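Hook rail on a white panel – how much weight, and how do I stop it pulling away?

Asked in Walls, Shelves and Storage
Viewed 723 times
3 answers

I've put up a hook strip on the white panel beside our back entry and I'd like some advice before the winter coats go on it. The strip is white, long and thin, and it has a single row of hooks with dark round knobs on top and a small curled metal hook under each one. There is a tiled floor below. 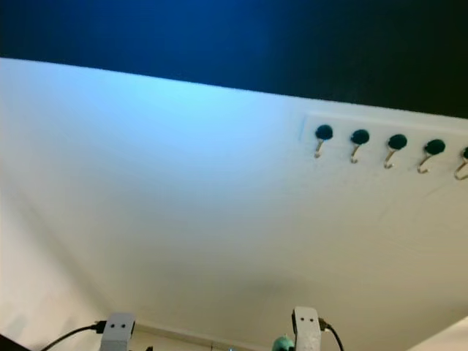
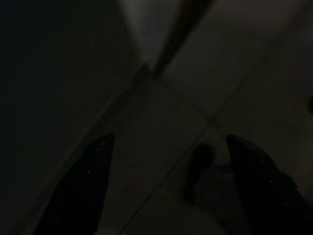
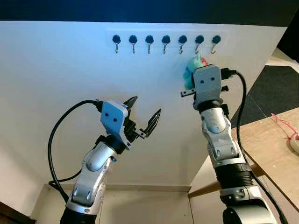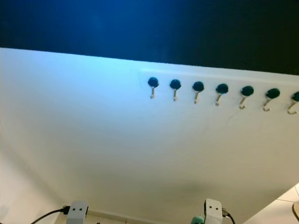 The rail is a Belletti, bought at the hardware store in Dodcombe. It came with two screws and a strip of double-sided foam tape, and the leaflet says to use one or the other. I used the tape because I didn't want to drill before I was sure of the height. The panel is melamine over particleboard, 16 mm thick, and it is screwed to battens on the wall behind. I can get to the battens but they don't line up with where the rail is.

What I want to hang there is two adult coats, a kid's school bag, a couple of hats and the dog's lead. The school bag is the worry. It weighs 4 kg with the library books in it and my son drops it onto the hook from a height.

1. Is the tape any use for this or should I go straight to screws?
2. If screws, will particleboard hold them without a batten behind?
3. Is it better to spread the heavy things out or keep them near the ends where the screws go?

I'd rather not move the rail down to meet the batten if I can avoid it. The height suits us and the coats clear the boot tray.

Thanks,
Iñaki Ortuño

Answer 1 (accepted, 50 votes)

Go to screws. Foam tape is fine for hats and leads, but a coat pulls the top edge of the rail away from the wall all day long, and the tape gives up slowly. You come home one afternoon and the lot is on the tiles, usually with a patch of the panel's finish stuck to the back of it.

Particleboard will hold a screw well enough for coats if you do it properly:

Use chipboard screws with a coarse thread. The ones in the packet are often too short. With a 16 mm panel you want 12 to 14 mm of thread in the board, plus the thickness of the rail. If there's a gap behind the panel you can go right through.
Drill a pilot hole, 2.5 mm for a 4 mm screw. Put masking tape over the spot first so the melamine doesn't chip.
Do the last few turns by hand. A drill will strip particleboard before you feel it happen, and once the hole is stripped it won't tighten again.

Two screws isn't enough for a rail that long with a school bag on it. I'd add a third in the middle and a fourth if you can space it neatly between hooks. Drill the extra holes through the rail with it lying flat on a scrap of timber, and countersink them a little so the heads sit flush. A dab of white filler over the top and they disappear.

To get the tape off without marking the panel, warm it with a hair dryer for a minute and work a length of dental floss along behind the rail. Saw it back and forth, don't pull. Whatever is left will roll off with your thumb, and eucalyptus oil takes care of the rest. Wipe the oil off well before you put the rail back.

On your third question, keep the bag over a screw. It doesn't have to be an end one. With a screw in the middle you could use a hook in the centre for the bag and leave the ones either side for hats.

– Baltasar Toledo

Comment from Iñaki Ortuño: Thanks, that's clear. I had a look behind with a torch and there is a gap of 20 mm or so, which means longer screws are possible. Would hollow wall anchors be better again?

Comment from Baltasar Toledo: They'd be stronger, yes. The spring toggle kind needs a fairly big hole, and you'd want to check that the rail covers it. For what you've listed I'd stay with screws.

Answer 2 (9 votes)

Agree with the above, but I'd get the bag off the rail altogether. We had a Goicoechea rail, similar sort of thing, and the hooks went before the wall did. Small curled hooks like that are often only held in by one little bolt from the back. A kid swinging a bag onto one will bend it out of shape in a term. Put one big single hook lower down, straight into your batten, where he can reach it himself. Coats stay up high on the rail.

Also check the bolts on the back of each hook while you have the rail down. Two of ours were only finger tight from new.

Answer 3 (1 vote)

I used Gullemitz glue for mine, the tub not the tube, and it has been up since September. Never coming off now, so measure twice. Not sure if it works on melamine, mine was painted brick.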